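Home | Kitchen | Workshop | Paper and Print | Archive

Getting a ward's leaflets ready at home: workshop tips

4 Dec 2023
By the Tinport workshop desk
27 shares | 5 comments

Most local election print is finished on a domestic table. The notes that follow were drawn up for the Allgate ward contest in March and apply to any small campaign working without an office. They cover folding, bundling, window posters and storage. They do not cover imprint wording or spending limits, which should be checked against the current rules before anything goes to the printer.

Preparing the table

Clear it fully and wipe it with a barely damp cloth, then dry it. Cooking oil transfers to uncoated paper and shows as a translucent patch a day later. Wash hands before starting and again after handling newsprint. Keep drinks on a separate surface at a lower height than the paper.

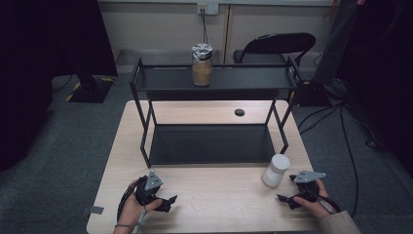
Folding leaflets

Let the boxes stand unopened overnight in the room where the work will be done. Paper brought in from a cold garage and folded at once tends to curl along the crease.

Find the grain direction first. Bend a sheet gently one way, then the other; it bends more easily parallel to the grain. A fold made with the grain lies flat. A fold made across it may crack the ink on heavier stock. If the printer has set the grain the wrong way, score each sheet with an empty ballpoint and a steel rule before folding.

Fold in batches of 20. Crease with a bone folder or the back of a dessert spoon, working from the centre outwards. Do not use a thumbnail, as it polishes the ink and leaves a shiny line through the candidate's photograph.

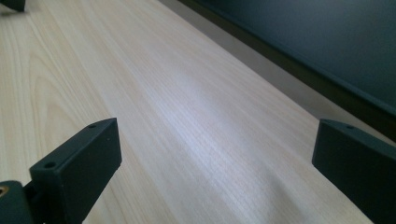 Bundling by street

Sort into delivery order before banding. The register runs odd and even numbers together on some roads and separately on others, and a bundle made up in the wrong order costs time on the pavement. In Gemville the long terraces were split into bundles of 80, which fit an ordinary shoulder bag flat.

Use wide rubber bands, one each way, with a strip of scrap card under each band to stop it biting the edges. Put a slip on top with the street, the house numbers and any note about dogs or low letterboxes. Write it in pencil; felt pen bleeds through to the first leaflet.

Window posters

Posters should go inside the glass. Condensation is the main cause of failure. Wipe the pane with a little white vinegar in water, buff it dry, and fix the poster at the four corners only, so that moisture can escape at the sides. Low-tack tape comes away cleanly for about a month. After that, warm it with a hairdryer and pull back slowly at a shallow angle.

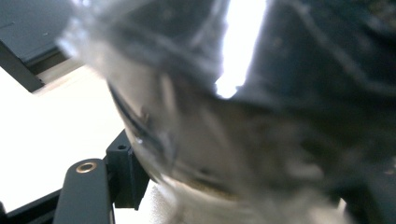
Posters for garden stakes need protection from rain, and the usual answer is a clear sleeve, sealed at the top and left open at the bottom. Pull the sleeve tight over the board before stapling. Clear plastic with folds and creases in it goes grey and smoky in places, and wherever it catches the light it gives a hard white streak, as in the close view. A surname behind that cannot be read from a passing car. Tilt the board slightly downwards to reduce glare. Matt sleeves cost more and are worth it on a south-facing verge. Makokha boards, which Allgate used last time, take a 5 mm staple without splitting.

Taking down and storing

Remove stake boards promptly after the poll - the local deadline varies, so look it up. Dry them upright with air on both sides before stacking. Pull the staples with a flat screwdriver and keep them in a lidded tin.

Keep two copies of each leaflet flat in an acid-free folder, with the date of delivery in pencil on the back. Local record offices often accept them, and they are useful when the next set is drafted. The remainder can go in the paper recycling once bands and sleeves have been removed.

Previous: Sharpening paper scissors | Next: Mending a ring binder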